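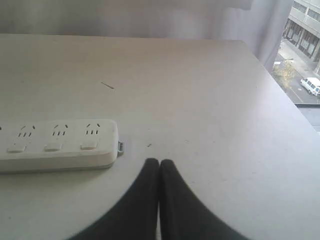 件名:Re: [stage-ml] Stalero 本選の特技審査と得点の扱いについて

日付:1/23/20

返信が遅くなりました。前回の本選で審査集計と袖の進行を担当した者です。いただいた質問に順に書きます。引用が長いので、関係のない部分は削りました。

> 次回の Stalero 本選に向けて、各地区の予選担当者から質問が集まってきたのでまとめて流します。前回の運営に入っていた方、わかる範囲で回答をお願いします。
>
> まず特技審査の持ち時間です。募集要項には「4分以内」とありますが、音が鳴り始めてからなのか、名前を呼ばれてからなのか書かれていません。うちの予選では呼び出しから計っていたので、道具の準備がある出場者が不利だという声が出ました。

音が鳴り始めてからです。音源を使わない出場者の場合は、本人が最初の動作に入った時点、朗読や漫談なら最初の一言が出た時点で計り始めます。前回の本選では袖に計時係がいて、開始の合図を客席側の審査席に出していました。呼び出しから開始までの準備時間は得点に関係しません。ただ、準備が長引くと司会がつなぐことになるので、予選の段階で「準備は一分を目安に」と伝えておくと本選で困りません。

時間を超えた場合ですが、途中で止めることはしていません。超過分は特技点から減点します。音を絞って終わらせた地区があったと聞いていますが、本選のやり方とは違うので、そこは揃えたほうがいいと思います。

> 次に得点です。前回、特技賞と人気賞が同じ人になり、そのうえ総合の順位も決まっていたので、会場で「二重に点が入っているのでは」と聞かれました。人気投票の票は総合点に入るのでしょうか。

入りません。総合点は、ウォーキング、質疑、特技の三部門の審査員点だけで出します。人気賞は客席とウェブの投票で決まり、総合とは別の賞です。前回は同じ人が取ったので誤解されたのだと思います。

募集要項の賞の欄に総合と人気賞が並べて書いてあるのも紛らわしいです。次の版では欄を分け、「人気賞は総合順位に影響しない」と一行入れる案を出しておきます。司会台本にも同じ文を入れてください。

なお、特技賞は特技点の最上位の人に出ます。こちらは総合点にも含まれるので、総合の上位者と重なることはあります。予選で説明するときは、特技賞と人気賞で扱いが違うことを分けて話してください。

> 集計には前回と同じく Gestus を使う予定です。予選の担当者から、同点のときに画面の順番がエントリー番号順になっていて、それをそのまま順位として読み上げてしまったという報告がありました。

これは前回の本選のリハーサルでも起きました。うちで使っている設定では、同点でも自動で順位を割り振りません。表示が番号順に並ぶだけです。一覧の右端に同点の印が出るのですが、印刷用の表に切り替えると印が消えます。司会に渡す紙は印刷用の表から作るので、紙だけ見ていると気づきません。

本選では次の手順にしました。

一、集計担当が画面で同点の有無を確認する。
二、同点があれば質疑の点が高いほうを上位とする。
三、質疑も同じなら審査員長の判断とする。
四、決まった順位を手で書き、審査員長が署名した紙を司会に渡す。

司会は署名のある紙だけを読みます。予選でもこの形にしておけば、読み間違いはかなり減るはずです。審査員長を置いていない地区は、当日の朝に審査員の中で一人決めておいてください。発表の直前に決めようとすると、揉めることがあります。

> 衣装についても質問があります。Sellov さんから借りるフォーマル衣装は、予選通過者全員に回るのでしょうか。自前の衣装で出たいという人もいます。

本選のフォーマル審査は、原則として Sellov の貸衣装です。自前は認めていません。衣装の差が点に出るのを避けるためで、前々回の反省から決まりました。特技審査とオープニングは自前でかまいません。

採寸表は、予選の結果が出たらすぐに送ってください。前回は一地区だけ採寸表が遅れ、丈の合わない上着で出た人がいました。本人には気の毒なことをしました。靴は貸し出しに含まれません。黒の革靴で、底の硬すぎないものを各自で用意してもらいます。会場の舞台はよく音が響くので、金具のついた踵は避けるように伝えてください。

直しを頼める期間は、採寸表を送ってから15日です。それを過ぎると、すでに作業に入っているので変更できません。成長期の出場者が多いため、袖丈だけは当日にもピンで調整できるようにしてもらっています。

> 会場は Rozīte の小ホールで確定と聞きました。客席は足りますか。前回は立ち見が出たように記憶しています。

確定です。小ホールの客席はほぼ130です。前回立ち見が出たのは、出場者の家族向けの席を確保しないまま、一般の整理券を配ってしまったからです。次回は出場者が28人の見込みなので、家族席を先に取り、残りを一般に回します。家族席は出場者一人につき二席までとします。祖父母も来たいという相談が毎回ありますが、追加分は一般の整理券でお願いしてください。例外を作ると断る側がつらくなります。

控室は二つあり、片方を着替え用、もう片方を待機用にします。待機用の部屋で特技の練習を始める人がいて、楽器の音が舞台に漏れたことがありました。音の出る練習は地下の部屋に限ります。地下の部屋は本番の開始後は使えません。進行表に書いておきます。

> 最後に未成年の出場者の件です。保護者の同意書は予選で集めたものを本選にも使えますか。写真の掲載について書かれていない版を使った地区があるようです。

使えません。本選用に取り直してください。予選の同意書は予選当日の参加についてだけのもので、本選の宿泊、移動、写真と映像の掲載は含まれていません。掲載について書かれていない版で集めた地区は、予選の写真もいったん公開を止めて、保護者に確認を取ってください。

掲載を断った出場者がいる場合は、撮影担当に渡す名簿に印をつけます。集合写真は二回撮り、二回目は該当者を外します。断ったことが審査に影響しないのは当然ですが、本人と保護者にはこちらから先にそう伝えておいたほうがいいです。聞かれてから答えると、心配させてしまいます。

引用の質問への返事は以上です。あと三点、こちらからの連絡があります。

音源の提出について

特技審査の音源は、ファイルで事前に送ってもらいます。当日、携帯電話を音響卓につないで流すことはしません。前回、再生中に着信が入った例がありました。ファイル名はエントリー番号と曲名にしてください。予備を本人にも持ってきてもらいます。曲の途中から使いたい場合は、切り出した状態で送るように伝えてください。「一番のサビから」と書かれても、担当によって頭の取り方が変わります。

質疑の設問について

設問は本選の前日まで非公開です。予選で使った設問は本選では使いません。過去の設問集がほしいという問い合わせが来ていますが、まとめたものは配っていません。練習用には、各地区で新聞記事などから自由に作ってください。その際、家族構成や容姿に関する質問は入れないでください。本選の設問からも数年前に外しています。

辞退者が出た場合の繰り上げについて

予選の次点者を繰り上げるのは、10月の顔合わせまでです。顔合わせのあとに辞退が出ても補充はせず、その番号は欠番にします。番号を詰めると Gestus の登録と名札と進行表をすべて直すことになり、前回はそれで名札が二人分入れ替わりました。次点の人には、いつまで待ってもらうのかを予選の時点で知らせてください。

募集要項の修正案は、このメールの内容を反映したものを別に送ります。特技審査の計時と同意書の件は、地区ごとの事情もあると思うので、異論があればこのメーリングリストに返信してください。個別にいただくと他の地区に伝わりません。

会場の下見の日程は、Rozīte から返事が来たら流します。

stage-ml 本選集計・進行担当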